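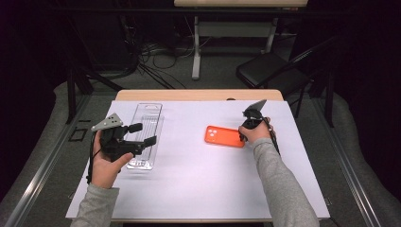
The drawer. Everybody has one. Third down, left of the stove, or in the hall under the keys. Old chargers, a dead watch, the case for a phone you traded in two phones ago. You keep the case. Why do you keep the case?

Bhavana Devadiga has been asking people this for a living, more or less, since she opened Restano, a swap counter at the back of a shoe repair place on Mekonnen Street. Bring in a case, take a case. No money moves. She keeps a ledger, a paper one, and when I came by she had 212 lines in it and a pen that didn't work.

"People apologize when they hand it over," she said. "Like it's a pet."

It's a fitting problem, mostly. Cases are cut to one phone. Move the camera a quarter inch and last year's is useless to you, though perfectly fine for whoever bought your old phone. So the whole trick is getting the thing from your drawer to thier pocket. Simple. Somehow hard.

Devadiga started with a shoebox and a sign. Then a rack, built by her brother-in-law, too tall. Cases sorted by phone, then by color, then by phone again after a bad week. Leather goes fast. Glitter does not go at all. Bright stuff surprises her, orange especially, gone by lunch, mostly to parents who are sick of hunting for a kid's phone under the couch.

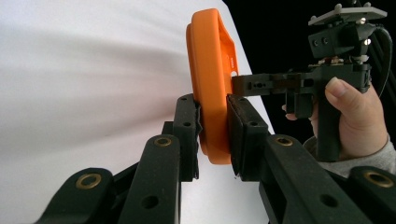
Then there's packaging, a sore subject. Gemechu Lemma ran the stockroom at Skistiddale, the big discount place off the highway, for 20 years and he talks about blister packs the way other men talk about an ex. The cuts on his thumbs. The scissors sealed in a pack you needed scissors to open. He'd fill a dumpster of clear plastic before the doors were even unlocked.

"The thing inside weighs nothing," he told me. "The rest is all so it can hang on a hook."

Lemma is retired now and at Restano most mornings, wiping down cases with dish soap and an old toothbrush. Silicone picks up lint, he says, warm water fixes it. Clear ones go yellow and stay yellow. Don't bother with bleach. Don't bother with the toaster oven either, whatever your cousin read. Hard shells he checks at the corners, thats where they crack.

Does any of it matter? A fair question. One counter, one street. The town dump in Rastden doesn't take soft cases with the regular plastic, so they go in the trash, same as anywhere. Devadiga counted her swaps for May and got 86. She'd hoped for more. She'd also hoped for a heater.

What she has is regulars. A woman who changes cases like earrings. A bus driver, always black, always the same model, always lost. Two teenagers who came in to laugh and left with a cork one.

I went home and did the drawer. Four cases, one for a phone I don't remember owning. Took them in the next morning, apologized, God help me, and Lemma was already running the water.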